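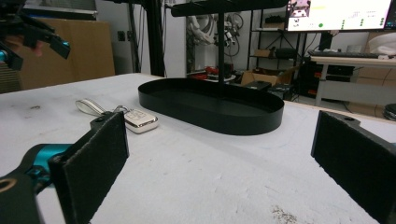
Chapter 5
Learning from Hand-Held Grippers

A robot can be taught a task without being present while the task is shown. The method in this chapter, developed by Yu-na Yoon and Ottó Antal at Torari, records a person doing the work with a gripper in each hand. A policy is then trained on those recordings and run on a two-armed robot. 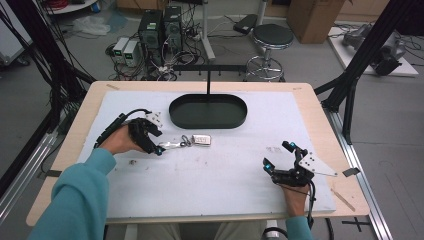 Figure 5.1 Handling keys with two hand-held grippers.

Section 5.2 covers the recording procedure, and Section 5.3 the matching of the separate camera views. Readers who know Chapter 2 may skip the notes on calibration. 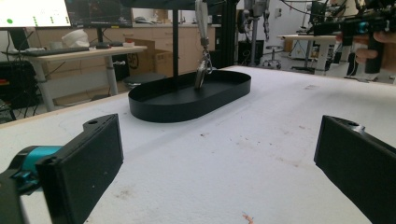
Contact is the harder part of the method. A policy trained on 50 recordings may reach the right place and still let go too early. A strap whose metal clasp hangs down into a tray is a useful case, as the strap can bend while the clasp keeps its shape. We return to it in Section 5.4.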